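Posted to: Small Automation list
Tagged: Workshop floor, Robots, Chores
By Jocelyn Caron, December

Re: Can any of these arms do the wiping down yet?

On the list last night, Treder wrote:

> We have a packing room with four benches and a part-timer who spends the
> last half hour of every shift clearing and wiping them. I keep seeing
> films of robot arms folding towels and loading dishwashers. Is any of it
> real enough to take on a bench? I don't need it to be quick. I need it to
> be done when I come in at seven. If the answer is no, I would like to
> know which part is the hard part, so I can stop asking.

Treder,

The short answer is no for the whole job and a partial yes for some of it. I have been running a single arm at the Trerkent workshop through the autumn on this sort of chore, so I can give you our numbers, for what one bench is worth.

We logged 360 attempts. Each one was a single step: pick up a part and put it in its tray, push scraps to the back, wipe one quarter of the bench with a cloth. 323 of them ended the way we wanted without anyone stepping in. That sounds fine until you string the steps together. A proper end-of-shift clear is a long run of steps, and one miss in the middle usually means the rest is done wrong or not at all. I would not leave it alone overnight.

Picking up known parts is the good bit. If it has seen the part before and the part isn't touching another one, it mostly gets it. Mixed scrap is poor. Cloths are worse, since a cloth never lies the same way twice, and the arm can't tell a cloth that is wiping from a cloth that is just being dragged along. 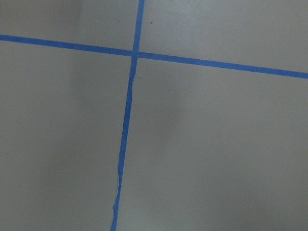

Wiping is where most of our time has gone. The arm needs to know which part of the bench it has covered, and a plain grey surface gives it very little to go on. We use blue painter's tape to split the area up and treat each section as its own job. It is cheap and it shows up well against the grey, but tape does not stay neat. One strip can be straight and clean along its length while the one crossing it is wrinkled and ragged lower down, and then you have an edge for a cloth to catch on. Small specks are the other trouble. A person sees a pale crumb near the tape and goes back for it. Our arm finishes its passes and reports the section done, crumb or no crumb.

Bergeron asked me off list whether a better camera would sort this out. It might help with the specks. It won't help with pressure, and pressure is what decides whether dried glue comes off. We have a setting for light and a setting for firm, and a person picks between them.

On cost, I can't give you a fair figure. The arm was bought second-hand and my own hours were never counted. I did keep a note of how often I had to walk over and reset something, and it came to 206 times over the same trial, mostly cloths and trays that had moved.

If I had your four benches I would keep the part-timer and try an arm on sorting parts into trays during the shift, with somebody in the room. That would take a piece off the half hour. The wiping itself I would leave for now — ask me again when we have tried the roller pad in place of the cloth.

Happy to send the log as a spreadsheet if you want it. The column headings are my own shorthand, so you will need the notes as well.

Jocelyn

Contact the list owner | Copyright remains with each poster | Back to top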